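Zirnow handset spec tables: README

Last updated 30 December 2020

Zirnow is a set of plain CSV tables listing the published specifications of smartphones and smartwatches. It was started by Indira Achari as a price comparison sheet and now covers 400 models. One row is one model as sold in one region, so a phone with two regional versions takes up two rows.

Files

phones.csv holds the handsets, including screen size, panel type, storage options, battery capacity, charging connector and launch colors.
watches.csv holds case size, strap width, water rating and the oldest phone software each watch will pair with.
sources.csv gives the page or leaflet each value came from.
changes.txt is kept by hand and has gaps before January.

All files are UTF-8, comma separated, with a header row. Screen sizes are in inches, measured corner to corner. Weights are in grams. An empty cell means we didn't find a value. A zero means zero.
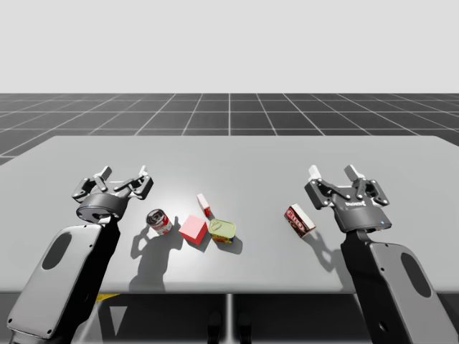

Dalal Fakhoury asked on the issue tracker whether storage should be split into one row per size, as she kept having to do it herself before loading the table. We left it as a single cell with the sizes separated by semicolons. The script split_storage.py writes the longer version if you want it, and it leaves prices blank for any size we have no price for.

Known problems

Battery capacity is mixed. Some makers publish the rated figure and some the typical one, and 70 rows don't say which. These are marked "u" in the batt_type column.

Color names are copied as the maker wrote them. Two names may mean the same paint, and we have not tried to merge them.

The Brernix and Ovano watches share a model number in two regions. Use the row_id column for joins, never the model number.

Launch prices do not include sales tax for the US rows and do include it everywhere else.

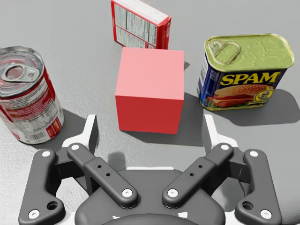
Svatopluk Jurčo wrote that the weights for the Yen phones looked too high, and that his own kitchen scale gave 10 grams less. The published weights include the bundled case. We have added a column called with_case and kept the numbers as they were.

Corrections

Open an issue with the row_id, the column name and a link to the source. Photos of the box label are fine. Please don't send values from store listings unless the maker's page is gone. Chin-lung Peng checks phones and Su-chen Lau checks watches.

License

Free to use and change, with credit to Zirnow. The text in sources.csv belongs to the publishers named there.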